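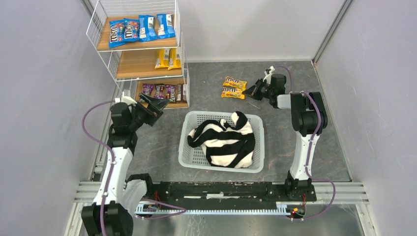 Two-arm packing and shelf kit, bags sorted by color on the rack

Tips for living with a two-arm shelf kit in a small workshop

We took the two-arm kit from Trovura in November, on a trial rental, and my colleague Anjana Marikar asked me to write down what we learned. The kit is sold for small shops and packing rooms which want to have light goods taken from a shelf and put in a basket, or the opposite way. I give here my tips, with some opinion about the product also.

Put one color on one shelf. We keep the blue bags at the top, the yellow in the middle and the purple and brown at the bottom. When the colors were mixed, I spent a lot of time looking which bag was missing. Now I see it from the door.

Do not fill a shelf to the end. Soft bags lean on each other, and if they are too tight the gripper pulls two of them. Leave a free piece of board on at least one shelf, so that you have a place to return things.

Choose a rack with open sides. A wire rack lets me look at the bags from the side, and crumbs fall through the mesh. Fix it well to the wall before you start. Ours moved a little each day, and on Wednesday the arm was reaching beside the shelf and I thought that the software was broken.

A basket with holes is better than a closed box. It is light, it dries quickly after washing and dust does not stay in it. If you handle something plush or folded, lay it in loosely and keep a fold standing up, because the fingers take a raised fold more easily than flat cloth.

Cover the arms. The fabric covers are an extra in the catalog, and I first thought they were only for beauty. They keep dust away from the joints. Wash them by hand in lukewarm water, dry them flat, and check the gathered hem before you put them back. Pranab Samarakoon put ours in the dryer one time and we had to order a new pair.

Give the cables a generous loop. A cable which is tight when the arm is low will be too short when the arm goes up. Move each arm by hand through its full way, with the power off, and only then fasten the cable.

Wipe the floor with a damp cloth, never with polish. On a slippery floor the flat bags slide away from the fingers. Small scuffs do not disturb the work, so I leave them.

About the price: the rental was 600 dollars a month, and the set of covers was 140 more. For this money I expected a better manual. The chapter about shelf height is half a page, and Thiện Mạch from their support had to explain it to me by telephone. He was patient, and he sent a drawing the same evening.

Would I take it again? For light bags and cloth, yes. For glass jars I would wait, we did not try them yet. Alby Tapsell at Ondis has the same kit and uses it for tea packets, and he told me that his rack is lower than ours. We will lower ours too, when the next delivery is unpacked.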